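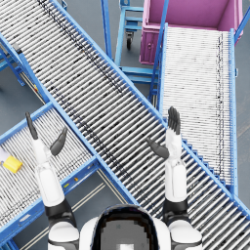

Thread: Do you tip over-the-counter on moving day, or ship the books separately?

gruvlow_gal
OK so we're moving from a third floor walk-up to a house two states over in May, and I have a book problem. I did a rough weigh-in last night with the bathroom scale and came up with 1363 pounds of books. My husband thought I'd read the scale wrong, so he did a few boxes himself and got the same thing, and now he's not speaking to the cookbooks.

The moving company charges by weight and I'm wondering if it makes more sense to ship the books on their own ahead of time. Has anyone done this? Also, do you tip extra if you've got a ridiculous number of heavy boxes? I feel like I owe somebody lunch at the very least.

Sokell
Ship them! We did it when we moved out of our apartment and I would do it again in a heartbeat. Small boxes, tons of tape, media rate at the post office. It's slow but it's so much cheaper than what our movers wanted per pound. Ours took a couple of weeks to trickle in and it was kind of fun, like getting presents from myself.

Two tips. Use boxes small enough that you can pick one up without making a noise. And put a sheet of paper with your name and both addresses INSIDE each box, because labels come off.

tuhumury77
Going to disagree with Sokell here. I shipped mine the same way and two boxes split open somewhere along the line. One showed up with half the books gone and somebody else's church hymnal in it. The other one never came at all. That was my whole set of gardening books, some of them my mom's with her notes in the margins.

I'd pay the movers. At least then everything is on one truck.

Sokell
Sorry about your mom's books, that's awful. But was it used boxes? I only ever had trouble when I got cheap and used old liquor boxes.

tuhumury77
They were banana boxes from the grocery store, so yeah, point taken. They've got that big hole in the bottom. I covered it with cardboard but I guess that wasn't enough. I still wouldn't mail anything I couldn't replace.

Hidayah Subramaniam
Former mover's wife chiming in (he did it for years before his knees gave out). Get the quote both ways before you decide anything. A lot of companies have a minimum weight, and if your furniture doesn't get you up to the minimum then you're paying for that weight anyway and the books might as well ride along for free. People ship half their stuff to save money and end up paying for an empty corner of the truck.

On tipping - he says the stairs matter more than the books. Cash to each person at the end, and cold drinks all day. Don't do pizza in the middle of the job, he hated trying to carry a dresser full of pizza.

gruvlow_gal
Oh, I did not know about the minimum! Calling them in the morning. And drinks instead of pizza, got it. (Was he full of pizza or was the dresser?)

Hidayah Subramaniam
Ha! Him. Although with his crew I wouldn't rule out the dresser.

Talau
Am I allowed to be the person who says get rid of some of them? I had the same kind of collection and I made myself go through it shelf by shelf before our last move. If I hadn't opened it in years and the library had it, it went. I let go of 245 books and I've bought back maybe one or two. The friends-of-the-library people were thrilled, and my back was too.

Sokell
Boo. Keep the books!

Talau
I kept plenty! I just don't need every thriller I ever bought at an airport.

tuhumury77
I'm with Talau on the thrillers. Not the cookbooks though. Nobody should touch a person's cookbooks.

gruvlow_gal
Update for those following along. Called the moving company and Hidayah was right, there IS a minimum, but we're already over it with the piano, so the books would all be extra. Got the price and had to sit down for a minute.

So here's where I've landed. The paperbacks are getting a Talau-style going over this weekend. The ones I'd be fine losing go by mail in nice new small boxes with the paper inside. Cookbooks, my grandpa's bird guides and anything signed are riding in the back seat of our car with a seat belt on, and the dog can have whatever room is left.

Sokell
Poor dog. Reinforce the bottom seams, two strips of tape each way! And stuff the gaps with T-shirts or something so the corners don't get crushed.

Hidayah Subramaniam
Spines down or flat in the box, never with the pages facing down, they'll sag. And take a picture of the contents before you tape each one shut, in case you have to put in a claim.

tuhumury77
Wish I'd done that. Good luck with the move, and let us know how many boxes make it.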